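**Textile Care and Repair Service: Winter Arrangements**

The Lorkalside Community Trust is pleased to confirm that its Textile Care and Repair Service will continue through the winter. Since the autumn intake closed in November, the service has received 70 applications from households and local groups, and places for the first session of the new year are now being allocated.

Residents may submit up to 4 items per household. Coats, blankets, curtains, and children's clothing are all accepted, provided that they have been laundered beforehand and are labeled with the owner's name and telephone number. Leather, fur, and items containing electrical parts cannot be accepted. Mending is free of charge to residents of Lorkalside and Adarness. Applicants from outside the two districts will be asked to pay for thread, zippers, and other materials at cost.

The Trust also wishes to acknowledge a grant of $2,000 from the Prorno Fund. The grant will be used to replace two sewing machines and to purchase binding tape, lining fabric, and wool yarn for darning.

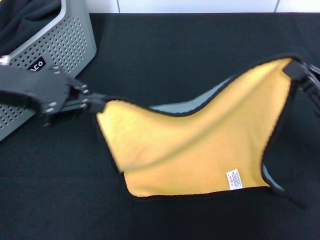
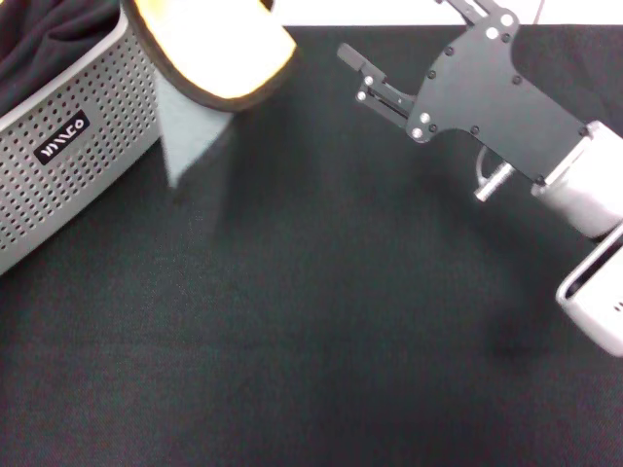

*Yellow fabric with black binding (first picture); the dark, fabric-covered tabletop (second picture).*

Milovan Zupan, who has coordinated the service for the past 7 years, will lead a short course on edge binding and the repair of lined garments. The course is intended for beginners and will be held in the Erdős Room on the ground floor. Participants should bring sharp scissors, a tape measure, and one garment with a worn or frayed edge. Heavy denim is best left for a later session – the machines available for beginners are not suited to it.

Items left for repair before the holiday closure must be collected by the end of January. Uncollected items will be held for one further month, after which they will be passed to the clothing bank at Adarness. Residents who are unable to collect in person may name another adult on the intake form.

Application forms are available at the front desk and in the Lorkalside library. Completed forms for the January session should be returned to the Trust office by 19 December 2022.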